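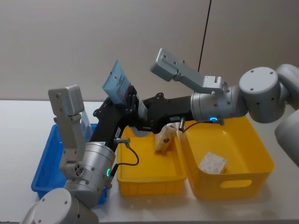
3.2 Pasture, forage and weight gain

We were keen to learn how the Grekus herd would do on a mixed pasture, and the first full season gave us plenty to be pleased with. Grekus is a family-run beef property with 483 hectares of rolling country, most of it never cropped, and its owners have kept the same line of red cattle for three generations. They know every paddock by its old name (we soon learned to use those names ourselves, as the map numbers only confused people). For this study they let us split 208 steers between two groups, matched by weight and age at the start of April.

The first group stayed on the farm's usual ryegrass and clover. The second went onto Lustora, a blend of chicory, plantain, two clovers and a late-heading fescue that the owners had sown the year before. Both groups had the same water, the same mineral licks and the same moves, with a fresh strip opened every second morning. Steers were weighed every 15 days in the yards by the creek, always before noon and always by the same crew. No grain was fed at any point.

What struck us first was how evenly the Lustora steers grazed. On ryegrass the animals picked over the strip, left the rank patches near old dung and came back to the short green bits again and again. On the blend they worked across the whole strip, and the leftover height was far more regular from one plate reading to the next. It's a lovely thing to see in a paddock, and it also made our forage estimates much easier to trust!

Weight gain followed a similar path, though with more ups and downs than we had expected. Early in the season the two groups were too close to tell apart. The gap opened during the dry spell, when the ryegrass turned stemmy and the chicory, with its deep root, kept putting out leaf. By the last weighing the Lustora steers were ahead in every age class, and the lightest animals at the start had made up the most ground. We did not see the same catch-up in the ryegrass group, where the small steers stayed small.

We should be careful about the cause. The blend was sown on the northern side of the property, where the soil is a heavier loam and holds its moisture longer. We tried to allow for this by including three ryegrass paddocks on the same loam, and steers on those did gain a little better than the rest of their group. They still trailed the Lustora steers, so we think the forage itself deserves a good share of the credit. A second site would settle the matter, and the neighbouring farm at Gowda has kindly offered lighter, sandier ground for that work.

Bloat was the worry we heard most from other graziers, and it's a fair one with so much clover in the mix. There were two mild cases, both in the first week on the blend and both in animals that had gone in hungry. After that the crew gave the steers a feed of hay before each move for the rest of the month, and no further cases were recorded.

Figure 4. Mean liveweight of steers on ryegrass and clover (open circles) and on Lustora (filled circles) at each weighing. Bars show the standard error. The shaded band marks the dry spell.

Behaviour was logged by eye on the Irero sheet, a one-page form that splits the day into grazing, resting, walking and standing at water. In all, 300 sheets were filled in. Steers on the blend rested longer in the middle of the day and walked less, and the difference was clearest in hot weather. The shade was much the same in both sets of paddocks, so we doubt that tree cover explains it. Our best guess is that they were simply filling up sooner. Bite rate would be the natural thing to measure next, and we plan to record it at Gowda alongside the weights.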